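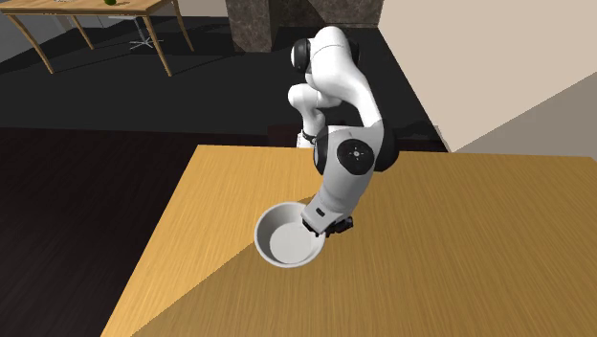 社区图书馆联盟通讯

关于Graria馆际互借服务调整的说明

2023年7月23日

Graria馆际互借服务自开通以来,一直承担着联盟各成员馆之间图书调配的日常工作。为进一步规范借阅流程、缩短读者等候时间,经联盟秘书处与各成员馆协商,现就本年度下半年服务调整的有关事项通报如下,请各馆遵照执行,并以适当方式告知读者。

上半年,联盟共受理馆际互借申请1286件,其中按期送达744件,其余申请或因所需图书已被预约而顺延,或由读者自行撤回,或转为馆内阅览。从申请的类别看,地方文献、儿童读物以及成套出版的工具书需求较为集中,外文图书的申请多来自Walness分馆。秘书处注意到,延期申请中有相当一部分系书目信息填写不全所致,例如仅填写书名而未注明版次,致使出借馆须反复与读者核实。

自11月起,读者提交申请时应填写书名、责任者、出版社及版次四项内容。确实无法提供版次的,可在备注栏中注明“版次不限”,由出借馆按馆藏情况择一提供。多卷本图书应逐卷列出所需卷次,不再接受“全套”字样的申请。各成员馆服务台应备有填写样张,并对不熟悉网上操作的读者提供必要协助,纸质申请单继续有效。

每位读者同时在借的馆际互借图书仍以2册为限,借期自读者领取之日起计算。续借须在到期日之前提出,出借馆另有读者预约的,不予续借。逾期未还的图书,由读者所属馆负责催还,出借馆不直接与读者联系。此前个别馆越过所属馆致电读者,引起误解,今后应予避免。
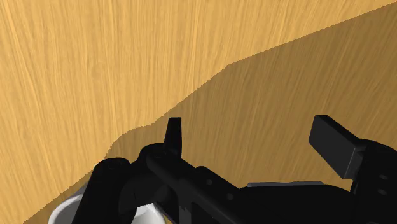
关于图书运送,联盟已与Bravo运输服务社续签协议,运送路线作局部调整。Walness分馆原与东线各馆合并运送,调整后改列北线,交接时间相应提前至上午开馆之前。请该馆安排专人值守交接,并于交接单上逐册核对条码。包装方面,平装书与精装书应分箱放置,开本较大的画册及地图须加衬硬纸板,箱体外侧标签应填写出借馆、借入馆及箱号,字迹务求清晰。旧标签应先行揭去再贴新签,以免分拣时误投。

书目查询方面,联盟所用的Brokumine目录系统将于下半年完成一次数据整理。整理范围为2000年以前入藏、至今仍以卡片著录为准的图书。各馆应对照卡片目录核查在架情况,对缺失、破损及待修复的图书分别作出标记。核查期间,有关图书暂停外借,读者仍可在馆内查阅。数据整理完成以后,卡片目录柜不必立即撤除,何时停用由各馆自行决定,并报秘书处备案。

对于图书在运送或借阅过程中发生的污损,原处理办法继续适用。轻微折痕、铅笔批注等不影响阅读的情形,由出借馆自行处理,不向读者收取费用。书页缺失、水渍严重或装订脱落的,由所属馆与出借馆共同查验后确定责任。已绝版图书不得以复印本抵偿,读者愿以同版图书赔付的,应予接受。地方文献中的孤本、手稿及未经装订的散页资料,不列入馆际互借范围,需要利用的读者可向收藏馆申请预约阅览。

部分成员馆来函询问,学校图书室可否以单位名义提出申请。秘书处答复如下:学校图书室可就近挂靠一所成员馆,以集体读者身份办理登记,册数限制与个人读者相同。如因教学需要成批借用,应另行提交书面申请,说明用途、年级及归还日期,由挂靠馆与出借馆商定。寒暑假期间不受理成批借用申请,开学前已获批准但尚未归还的,应在放假之前办结归还手续。

各馆在执行中遇有疑问,可在工作日内与联盟秘书处馆际协作组联系。现行申请单可继续使用至用完为止,缺少版次栏的旧单,由服务台人员在空白处代为补注。新版申请单及填写样张将随下一批运送图书一并分发,请各馆收到后于交接单上签收。

社区图书馆联盟秘书处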